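Orange sleeves, 75 of them: a morning with Edileuza Guerra

By the Mullument desk
November

12 shares | 5 comments

Edileuza Guerra does not sit down for interviews. She cuts. She pins. She answers over her shoulder, and you write it down or you don't.

Her label is Hestico. Two people, one long room, rain shells made to order. Orange mostly. "People ask for grey and then they buy the orange," she says. "So now I keep less grey."

She started out doing repairs. Zippers, torn cuffs, a lot of tent flies. The shells came later, after a customer asked if she could just make the whole jacket. She said yes before working out the price. "I lost money on that one. Nice jacket though."

Sleeves are what she wants to talk about. Sleeves are where it goes wrong, aparently. The thin nylony stuff slides around on you, it creases if you look at it, and every pinhole stays. "You get one go at the seam. Pull it out and there's a row of holes, and holes let the rain in."

So she does the hem first, while the sleeve is still easy to handle. Then turns it, lays it down on the pale wood table, checks the band all the way around the opening. Wrinkles don't bother her. "Wrinkles go. A twisted hem is forever." 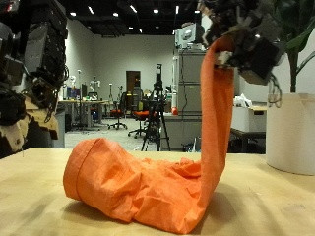 The winter order

Seventy-five shells for a walking club, 70 of them orange. The other 5 she won't discuss. "They changed their minds. Twice."

The fabric comes from a supplier called Tóth, rolls as tall as she is. She tried a cheaper one last spring and sent it back the same afternoon. Too stiff, she says, and it made a noise when you walked, like a bag of chips.

And the plants? There is a big leafy one in a white pot right by the work table. She waters it with whatever is left in her glass. "It was small when I moved in. Now I work round it."

Would she ever take on more people? Long pause, pins in mouth. "Ask me after the order." Then she wants to know if I'm cold, and what size I take, and wether I've got a decent rain jacket. I haven't. She already has the tape measure out.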